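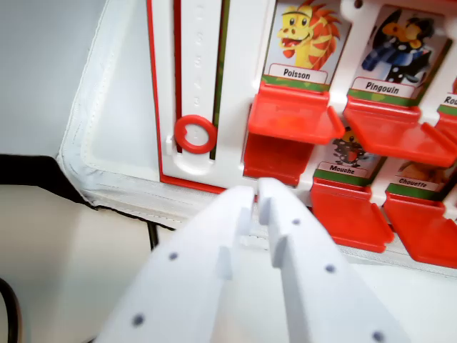 *Fig. 1. Poisson and Pingouin on the top row, with the numbered strip and its red ring down the left side.*

## Why we picked a guessing game

Our project for the Gosling language module had to answer one question: can a children's game get beginners asking proper questions in French? We chose a flip-card guessing game with animals on it, and I'm so glad we did, as it was the most fun I've had with homework all year!

The rules are easy. Each player secretly picks an animal, and you take turns asking yes or no questions. *Est-ce qu'il a des plumes ? Est-ce qu'il vit dans la mer ?* Every answer lets you close a few red flaps until you're sure enough to guess.

## What we did

We played in pairs, 2 games per session, and wrote down every question we asked. By the end we had 129 on our sheets (some of them very wobbly in the grammar department). Nobody was allowed English once a game had started, except to ask for a word, and each new word went into our Lultix vocabulary list.

The first games were slow. We all leaned on *est-ce qu'il est* plus a colour, and colours are a bit of a trap with cartoon animals. Is the owl brown enough to count as *marron*? We argued over that one for ages, but at least we argued in French.
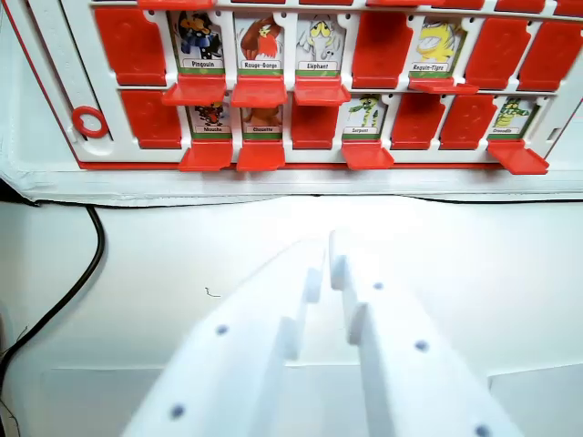 Things got much better when we banned colours for a whole session. Suddenly people needed verbs! *Voler*, *nager*, *piquer* and *ramper* all turned up, and the fly and the snake became the favourites to pick as they made everyone think harder. *Rouge-gorge* and *requin-tigre* were lovely finds too. They gave us a way into compound nouns, and into working out why it's *rouges-gorges* in the plural.

## What we learnt

- Negative answers are great practice. *Non, il n'a pas de pattes* came out without thinking by the last session.
- Gender still trips us up. *La mouche* and *la chouette* kept being called *il*.
- Around 20 minutes is the right length for a game with beginners.

Next time we'd like to write our own cards, with food or jobs on them.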